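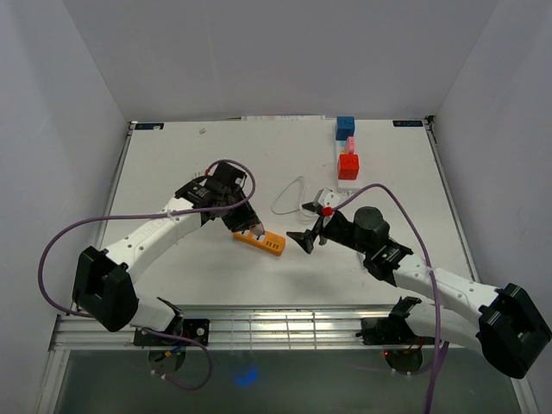
An orange power strip on a white tabletop. Mine at home live a far less glamorous life behind the sofa.

I own too many power strips. I know this because last December I pulled every one of them out from behind the furniture and piled them on the bed, and my husband Noman came in, looked at the pile and went back out again.

They'd been breeding for years! One came with the apartment, gray with dust and missing a screw. Two were from my old desk at Famedix, back when I worked from the kitchen and ran a lamp, a laptop and a space heater off the same outlet (please don't do this – a heater goes straight into the wall, always). And one I'd plugged into another one, which is the thing every electrician begs you to stop doing.

So I called my friend Shagufta Siddiqui, who wired houses for over 44 years and has opinions. She sat on my floor with a cup of tea and turned them over one at a time. Scorch mark by a slot? Out. Plug that wobbles? Out. Cord that's gone stiff, or been under a rug since who knows when? Out, and she gave me a look for that one.

We kept four. I mounted one under the desk, which took me a whole Saturday and most of a roll of tape, and I'm still crawling under there to admire it. The others got labels on their cords, in my terrible handwriting, so I can unplug the printer without killing the Wi-Fi.

And I did buy one new strip, in orange. Noman asked why it couldn't be white like a normal one. Well, I can find it in a dark closet, and I like looking at it – it's sitting on the bookshelf right now, next to the ferns, charging my phone.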